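Litter Tray Tips From a Two-Cat Apartment

I put off writing this one because, well, it's about cat litter. But I get more questions about the tray than about anything else in the house, so let's do it! 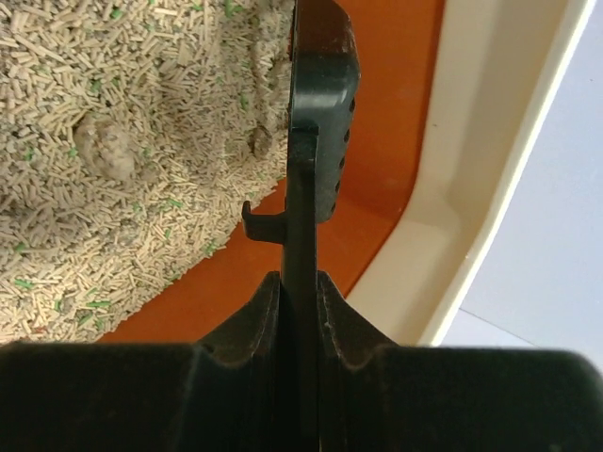 Scoop first, shake second

I switched to pellet litter last winter and I'm never going back. The little sticks don't track down the hallway the way the sandy stuff did (my socks thank me). Scooping takes a different hand, though. Slide the scoop in flat along the floor of the tray, come up under the clump, then give it a few small shakes over the tray so the good pellets drop back in. If you stab down from the top you'll break the clump, and then you're chasing crumbs all week.

Keep one end shallow

My two dig like they're looking for treasure, so the litter always ends up banked on one side with bare floor on the other. I used to level it every time. Now I just push it back over the bare part with the flat of the scoop when I'm in there anyway, morning and night, and call it good.

Watch for the gray stuff

Pellets that have gone fine, gray and packed down are done, even if they never made a proper clump. Take them out too! This is the part I skipped for months, and it was the whole reason the bathroom smelled by Thursday no matter how often I scooped.

Go for a colored basin

Mine has an orange basin with a cream rim, and I like it a lot more than the dark gray one I had before. Pale litter shows up against it, so I can tell at a glance where it's getting thin. The rim helps with the kicking as well, mostly.

The big wash

Every other week I dump everything, wash the tray with hot water and plain dish soap, and let it dry completely before refilling. Any dampness at all and the bottom layer turns to mush. No bleach in our house, and no strong citrus cleaners either (one of mine boycotted the tray for a day over a lemon spray). The scoop gets washed at the same time, slots and all. An old toothbrush is perfect for that.

Next time I'll get to the food bowls and the mystery of water on the kitchen floor.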